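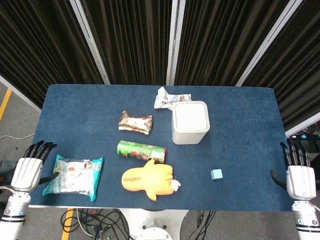

# Separación de envases en la cafetería de la escuela

Informe de proyecto, asignatura de Gestión Ambiental
Autores: Emiliano Tapia y Natalia Bermúdez

## 1. Introducción

La cafetería del edificio Pacheco es el punto del campus donde más envases se tiran a lo largo del día. La mayoría son envoltorios de galletas, barritas, caramelos y patatas fritas que se compran en las máquinas Vatton del pasillo y se consumen en las mesas. Hay contenedor amarillo desde el curso pasado, pero el personal de limpieza nos comentó que lo que sale de él acaba muchas veces en la fracción resto por venir mezclado con comida y servilletas.

El trabajo estudia cómo separan los residuos los usuarios de la cafetería y si un cambio en la señalización mejora el resultado. No se ha estudiado el comedor de la planta baja, que tiene su propio servicio de recogida.

## 2. Objetivos

- Conocer qué proporción de los envases ligeros llega al contenedor amarillo.
- Identificar los envases que más dudas generan.
- Probar una señalización nueva y comparar los resultados con los de la anterior.

## 3. Antecedentes

Los envoltorios de aperitivos y dulces suelen fabricarse con láminas muy finas. Algunas son de un solo plástico, normalmente polipropileno, y otras combinan varias capas: un plástico exterior impreso, una capa metalizada que protege de la luz y la humedad, y otra interior que permite el sellado. Las láminas de varias capas son difíciles de reciclar, porque los materiales no se pueden separar con los procesos habituales. Aun así, para el usuario siguen siendo envases ligeros y deben depositarse en el contenedor amarillo.

Otra dificultad es el tamaño. En las plantas de selección, las piezas pequeñas caen por las cribas junto con la materia orgánica y no se recuperan. Un envoltorio de caramelo suelto tiene pocas posibilidades de llegar al final del proceso, aunque se haya tirado en el sitio correcto.

Para distinguir los materiales en el aula usamos la prueba de arrugado, que consiste en cerrar el envoltorio en el puño y soltarlo. El papel de aluminio se queda arrugado y el plástico metalizado tiende a abrirse de nuevo. La prueba no es exacta, y con los envoltorios de papel plastificado los dos autores no siempre coincidimos.

## 4. Metodología

El estudio duró 6 semanas, entre marzo y abril. Se dividió en 2 fases de la misma duración. En la primera se mantuvieron los carteles existentes, que solo llevan el texto «Envases». En la segunda se colocaron carteles nuevos con dibujos de los productos que se venden en la propia cafetería.

Se trabajó con 4 puntos de recogida: la entrada, la barra, la zona de microondas y la salida al patio. En cada punto había un contenedor amarillo y uno de resto. Al cierre, las bolsas se etiquetaban con el punto y la fase y se llevaban al laboratorio, donde se vaciaban sobre una lona y se clasificaba el contenido en estas categorías:

1. Envoltorios metalizados.
2. Envoltorios de plástico sin metalizar.
3. Botellas, latas y bricks.
4. Papel y cartón.
5. Restos de comida.
6. Otros.

Cada categoría se pesó en una balanza Eltex de la escuela. Los líquidos se vaciaron antes de pesar. Los datos se anotaron en papel y después se pasaron a una hoja de cálculo.

También se repartió un cuestionario anónimo entre los usuarios, con preguntas sobre qué harían con distintos envases. Se recogieron más de 50 respuestas. La mayor parte eran de estudiantes de primero y segundo, que son quienes más usan la cafetería por la mañana.

## 5. Resultados

En la primera fase, las botellas y latas se depositaron bien casi siempre. Los envoltorios metalizados, en cambio, aparecieron sobre todo en el contenedor de resto. En el cuestionario, la explicación más repetida fue que «eso no se recicla» o que «lleva aluminio». Varias personas escribieron que tiran el envoltorio en lo primero que encuentran cuando tienen prisa por volver a clase.

En la segunda fase aumentó el peso de envoltorios en el contenedor amarillo en la entrada, la barra y la salida al patio. En la zona de microondas no se observó mejora. Allí se acumulan tarros y bandejas con restos, y el contenedor amarillo seguía saliendo con mucha comida.

Los caramelos y chicles apenas pesan, así que su efecto no se aprecia en los datos. Habría sido mejor contarlos por unidades.

## 6. Discusión

Los carteles con dibujos parecen funcionar mejor que el texto solo, aunque el estudio tiene limitaciones. La segunda fase coincidió con la vuelta de vacaciones y con una semana de exámenes, en la que la cafetería estuvo más vacía de lo normal. Además, una de las bolsas de la barra se retiró por error antes de pesarla y ese dato se ha dejado en blanco.

El peso no es una buena medida para este tipo de envase. Una sola botella con un poco de agua pesa más que muchos envoltorios juntos y puede ocultar los cambios.

## 7. Propuestas

- Mantener los carteles nuevos y actualizarlos cuando cambien los productos de las máquinas.
- Poner en la zona de microondas un cubo para materia orgánica. Hemos pedido presupuesto del modelo Cimeo con tapa.
- Repetir la medición en otoño contando unidades.

## 8. Reparto del trabajo

Natalia Bermúdez diseñó los carteles y el cuestionario. Emiliano Tapia se encargó de la recogida de bolsas y de la hoja de cálculo. La clasificación, el pesaje y la redacción se hicieron entre los dos. Las tablas de pesos por punto y fase se entregan en un archivo aparte.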